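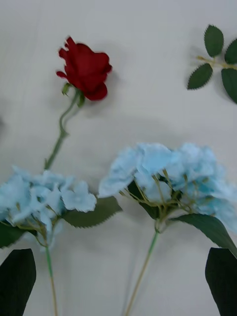
STUDENT PROJECTS | FOR RELEASE IN SEPTEMBER

Husura Robotics Club Will Show Its Flower-Sorting Arm, and Would Like You to Keep Your Expectations Modest

The Husura robotics club will open its doors on Friday at 4 p.m. to anyone who wants to watch a robot arm try to pick up fake flowers. Admission is free. The club makes no promise that every flower will reach a tray.

The project is called Minja. Its job sounds simple: take roses and hydrangeas off a white table and put them where they belong. Members have spent 100 club hours on it so far, and their own adviser is not sure the time was well spent.

"A child could clear that table before the arm has made up its mind," said Pieter Peeters, who advises the club and approved the project with some reluctance. "I have told the students that. They keep telling me it will get faster. I am still waiting."
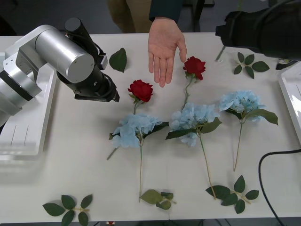

Minja work session: artificial roses, hydrangeas and leaf sprigs on the club's table.

The flowers are artificial, and the club wants that understood before anyone calls this a breakthrough for florists. Real stems bruise, drip and come in more shapes than a bag of craft supplies. A robot that can handle a cloth petal has not shown it can handle a living one.

What the students do hope to learn is how the arm copes when things overlap. A stem tucked under another bloom is a good deal harder than a block sitting by itself – and blocks are what most school demos use.

Student lead Meenakshi Kashyap set a target of 1000 recorded tries before the club says anything at all about a success rate.
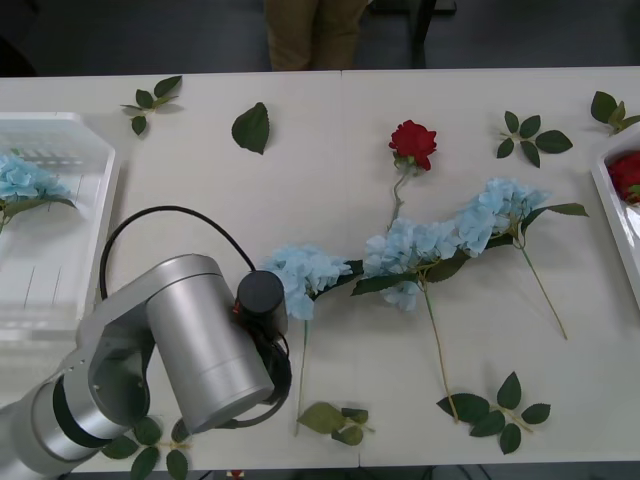 She has turned down two requests to give a number early. "If we picked our best 60 tries, we would look great," she said. "I could make almost any robot look great that way. So no number until we have them all, and the bad ones count."

Josphat Bakilana, who keeps the log, writes down each failed grasp along with a guess at the cause. He would like visitors to read it. "Some of my guesses are probably wrong," he said. "I'd rather hear it from a stranger now than from a judge later."

The club plans to enter Minja in the Povetti student contest, where 8 teams will compete. Kashyap said the team will withdraw if the results do not hold up on a table laid out by someone outside the club. Visitors on Friday will be invited to lay one out. 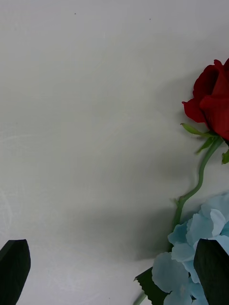

Husura Robotics Club – Minja Project Team

Doors open at 4 p.m. in the Drevach Building. Runs may be slow, and there may be long pauses between them. Questions are welcome, including unfriendly ones. Press contact: Aparecida Miranda, club office, Drevach Building.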